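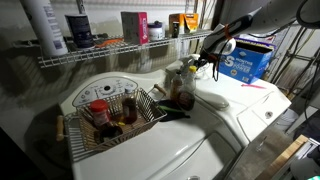 Laundry corner, week by week: a gallery from the Herasholm sessions

Wire basket on the washer, red-lidded jar inside, and the arm coming down from the back right. I love this one because of how much is going on up on that shelf!

I've been collecting examples for our pick-and-place model since February, and people keep asking me what a day of it looks like. So I put together this page. It's one picture and a whole lot of notes, because the notes are the part I always wish other folks would share.

What we're after

The project is called Prosel, and the idea is simple to say: get an arm to sort out the stuff that piles up on top of home appliances. Bottles, jars, boxes, whatever. We need 4,000 good episodes before the next training run, and every one of them is a person steering the arm through a short task from start to finish. I do 30 in a sitting if my shoulders hold up, and then I go find coffee.

Why a laundry corner

The Charvát bench (our old setup, a clean gray table with nice even light) gave us a model that was brilliant on clean gray tables. Put it anywhere else and it fell apart. So now we work on tops like these two white ones, with the controls sticking up at the back and a gap between the machines that loves to swallow things. The wire shelf throws a grid of shadows on the wall, and I wouldn't fix that for anything. Real homes have shadows.

A word about clear bottles

They're the worst! You've got see-through sides, dark liquid, and another bottle standing right behind, and the depth readings go all over the place. The caps help a lot. A bright yellow cap is the friendliest thing in the world to a model, so I make sure plenty of episodes use dull ones too, or it'll learn to chase yellow and call it a day.

The basket

Wire baskets are my other pet subject. Those thin bars confuse the vision side, and the handles get in the way of the gripper if you come in from the wrong angle (ask me how I learned to slow down). I log the handle positions for every episode now, and I leave things leaning if they want to lean. Tidy baskets make for lazy training.

Keeping the bad ones

Out of my last 200 episodes I kept 198. The two I tossed had dropped camera data. Fumbles stay in as long as I recover, with a tag on them, so the model gets to see what a second try looks like.

Coming up next: the Fumex spray nozzles, which are skinny and slippery and already giving me bad dreams. I'll add pictures once I've got a few decent grasps to show.

Last updated 26 May 2026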